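The Checklist Will See You Now

By Didier Mallet

The new good-practice code for robot testing runs to 160 clauses, and I have read all of them, some twice. Clause 12 says a test must be "fair." Clause 13 says the lab decides what fair means. After that I read with a pencil in my hand.

The code was drafted by Hollent, a consultancy, and paid for in large part by Jakora and Makero, which sell arms. Hollent told me in March that the funding had no effect on the wording. Maybe so. But a rule that lets the seller pick the task, the objects and the number of tries looks a lot like a rule the seller would write.

Simulation is where it gets really soft. Under the code, up to 100 percent of a score can come from rendered trials, as long as the virtual setup is "representative." Representative of what? A valve in a simulator has whatever friction somebody typed in. Real ones seize up, and the handwheel on the one in my basement hasn't moved in years.

Tatsuya Yagi, who runs the test program at Huamán, thinks I'm being unfair. "You can't crash a real arm all night to see what happens," he told me. "In simulation you can, and you learn from it." I grant him that. He also grants me that his team has never published its failed runs, and that the code doesn't ask it to.

Simulated trials: a gripper over a valve's handwheel, and orange fingers at a numbered tile.
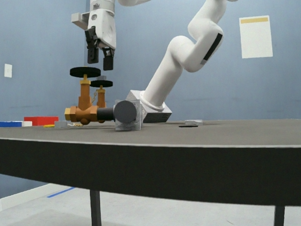
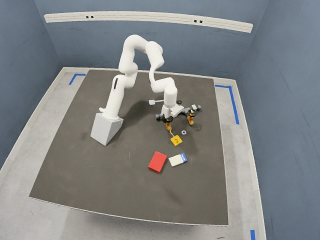

What I'd want is dull stuff. Say before the trial what counts as a pass. Publish every attempt, including the ones that embarrass you. If a number came out of a simulator, print that word next to it in the same size type, and have someone with no stake in the sale repeat a few of the trials on hardware. Yagi said he could live with most of it. Hollent said it would take my comments under review, and the form it sent me had room for 12 lines.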